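Home | Articles | Issues | Authors | Search | Previous | Next

3. Where Things Live: Storage Habits in Small Kitchens

3.1 Visible and hidden storage

We went into the household interviews expecting people to talk about cupboards. What they wanted to talk about was hooks! Of the 37 households in the Prikholm sample, the ones with the least floor space had the most to say about walls, rails and the undersides of shelves, and they said it with real pride. One retired baker took the interviewer through the history of every nail above her stove, including two that had been moved after a marriage and one that had been moved back.

Following Mwakyusa's working scheme, we sorted each reported item by reach (standing, stretching, or fetching a stool) and by visibility (in the open, behind a door, or behind another item). The last category was Idrisa Mwakyusa's idea, and it proved wonderfully useful. A colander behind a stockpot is open storage on paper, but the people who own it treat it as lost. They buy a second colander. Several households in Beddoe had done exactly this, and one had gone on to buy a third.

The diaries gave us 543 entries in which a person reached for a tool. We were delighted by how full they were. People wrote down what they took, where it had been, and where they put it afterward, and many added small complaints that we had not asked for and would not have wanted to miss. Tools kept in the open were returned to the same place far more often than tools kept in drawers. Drawer tools wandered. A peeler might spend most of February in the dish rack and never see its drawer at all.

3.2 The space above the counter

Hanging storage came up most often in connection with cooking tools used while standing: ladles, spoons, whisks and long forks. Participants liked being able to pick the right one by its outline without looking down. They also spoke of sound, which surprised us. The light knock of metal on metal told one father in Flirnodano that his teenage son was making a late supper, and he said he would miss it if the tools went into a drawer.

A typical arrangement puts the tools under a shelf at the back of the counter, with small appliances standing on the surface beneath them (Figure 2).
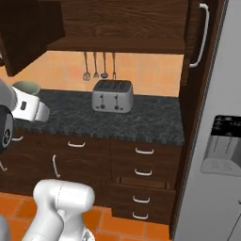 Figure 2. Utensils hung under a wooden shelf, with a four-slot toaster on the counter below.

Sharing the same strip of counter brings its own bargaining. Appliances that are used every morning claim the back wall, and the longest tools then get moved to the ends of the rail or swapped for shorter ones. Thirteen households described a swap of this kind, and they described it in loving detail. The kettle nearly always won. Toasters did well in homes with children and poorly elsewhere, where they were sent to a low cupboard and brought out on weekends.

Cleaning was the main argument against hanging anything. Grease settles on tools that are seldom used, and participants knew very well which ones those were. The slotted spoon was named again and again. Still, few people took it down. Some washed it before guests came, and others kept it at the far end, where it could gather dust in peace until the next batch of dumplings.

3.3 Shared kitchens

The Lavo households differed from the rest in that most of them shared a kitchen with people outside the family. Open storage there worked as a kind of notice board. A tool on the rail was free for anyone to use, while a tool in a drawer belonged to the person whose drawer it was, and newcomers picked up the rule within days. We return to this point in Section 4, where the same rule turns up again with spices.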